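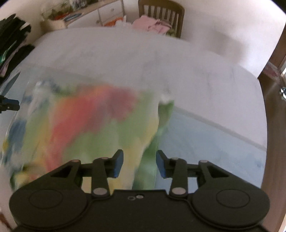
Multicoloured garment on the round white table.

Tuston dye room, March 17, 2021

Second go at the cold batch with the red that came out patchy. Same cotton jersey as before, off the same roll, 604 g dry. Scoured it first this time with soda ash and a drop of detergent, kept it simmering until the water stopped going yellow, then rinsed three times. The cloth wets out much faster now. A drop of water on the old sample sits there for several seconds before it goes in. On the scoured piece it goes straight through.

So I think the patches were size left in the cloth and the dye was fine. Sławomir still thinks it was the salt going in too fast. He may be partly right, as I changed both things today and can't separate them. Should have kept half back.

Soda ash is from the new Politis tub. It had gone hard at the top, so I broke it up and sieved it before weighing. Dissolved it in warm water in the small bucket and let it cool before adding. Dye pasted with a little cold water, no lumps. Salt in four lots with a stir between each. Soda in last, poured down the side of the tub and away from the cloth.

The sink thermometer reads high. Checked against the glass one: 44 on the sink dial, 41 on the glass. I've taped a note to it. Anyone using the older recipes should go by the glass one. 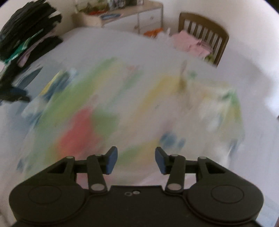

Rinsing took longer than I'd allowed. Cold until the worst was out, then hot, then a soak with the lid on. The soak water was still pink after the second change, so I did a third and left it. Rub test on white cotton: clean when dry, a faint mark when damp. The earlier batch marked badly both ways, so it's better.

Colour is a bit bluer than the card. Magdalini wants the Predance order matched to the card under daylight and not under the strip lights, so I've put both by the north window and will look again in the morning.

Water for the whole batch, scour and rinses included, was 126 litres by the meter. Too much. Most of it is the cold rinse, and I think a short spin between changes would save a good part of it.

To do:
- repeat with unscoured cloth and slow salt, nothing else changed
- order urea
- new lid for the Politis tub
- ask Magdalini if the turquoise needs doing before the red is signed off

Recent entries
Turquoise that won't wash out
Scouring notes, heavy linen
Cleaning the steamer
October stock check, dyes and auxiliaries

Comments

Sławomir Sadowski: Fine, but do the slow salt one before you tell everyone it was the size. I'll cut the cloth for you.

Magdalini Antoniadis: Looked at it by the window. Still bluer. Try a touch of the golden yellow in the next one, and yes, turquoise can wait.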